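Ticket 708: Label printer drops off the Wi-Fi
Opened by: Yara Obeidat
Status: Waiting on customer

Hi again! So the printer in the Lekcombe office is back to its old tricks. It prints fine first thing, then by 10 it's gone from everyone's list and the little light on the front just blinks amber at us. I've restarted it 3 times today (and unplugged it once, out of spite) and it comes back for maybe twenty minutes. Ulises gets the same thing on his laptop, so I don't think it's me.

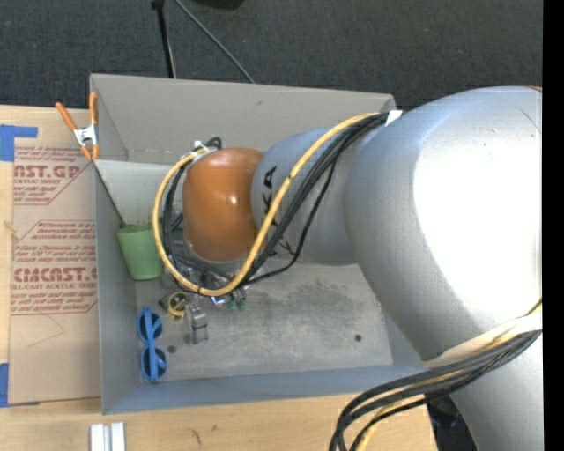
Anyway, I did try what Jenő suggested last time and forgot the network, then added it again. No luck! The one thing I noticed is that the address on the printer's status page changes after every restart, and my computer is still hunting for the old one. Could that be it?

Reply from Ozan Canpolat, 2:10 pm
Yep, that sounds like it to me! I've reserved an address for it on the router. Please remove the printer on both laptops, add it back, and let me know how it looks tomorrow morning.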